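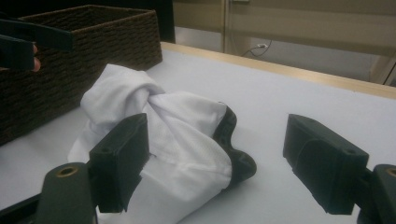 Folding and Laundry Tips from the Lernier Open Day

Lernier opened its workshop on a Thursday in February, and I went mainly to see the laundry table. The people there teach robot arms to tidy and fold by doing the job themselves with hand-held grippers, one in each hand. I have folded clothes for a family of 6 for years and did not expect to learn anything about it. I came home with a page of notes.

Grippers pinch and let go, and that is all they do. Any shirt that is hard to fold that way is usually a shirt you are making hard for yourself too. Most of what follows came from Wakana Imai, who ran the table and answered questions between turns.

Untwist before you fold

A white shirt or cloth that comes out of the pile in a twisted knot should be opened first. Pick it up by one point, let it hang, and wait a second. Gravity does most of the untwisting. Wakana lets every piece hang before she puts it down, and she says people who skip this end up pulling at the same corner over and over.

Find a seam

Seams are the easiest thing to grab. They are thicker than the rest of the cloth and they run straight. On a T-shirt, go for the shoulder seams, one in each hand. If you can't find the shoulders, find the bottom hem and follow it along to a side seam.

Check for things rolled up inside

Small items get wrapped up in bigger ones. Run a hand through each bundle before you shake it out. At home I shake over the bed now. Anything hard that falls out lands on something soft.

Keep the basket at the back

Put the basket behind the work, toward one side, and leave the front of the table clear. I had always kept mine right in front of me and reached over it. Moving it back gave me room to lay a shirt flat. An open rectangular basket is easier than a tall round one, and folded shirts stack in it without slumping.

Use a plain, flat surface

A smooth table beats a bed for folding. The cloth slides when you want to square it up and the creases press out under your palm. White on white is hard to see, though. If your table is pale and you have a lot of white things, lay a dark towel down first.

Fold toward yourself

Sleeves in, sides in, then bottom up to the collar. Smooth once after each fold. The visitors who tried the grippers mostly smoothed too much and dragged the first fold open again. I tried it and managed 2 shirts in the time I would normally do a whole load.

Sort by fold

Do all the T-shirts, then all the towels, then the odd pieces. Your hands get into a rhythm. The team works in sets of up to 70 pieces of one kind before they change over, which is more than I would want to do, but the idea holds for a normal load.

If you go

The next open day will be at the Skorklow building, where parking is easier. Go in the morning if you want a turn with the grippers, and wear short sleeves. Cuffs get in the way. Tea is by the door and the stairs are steep.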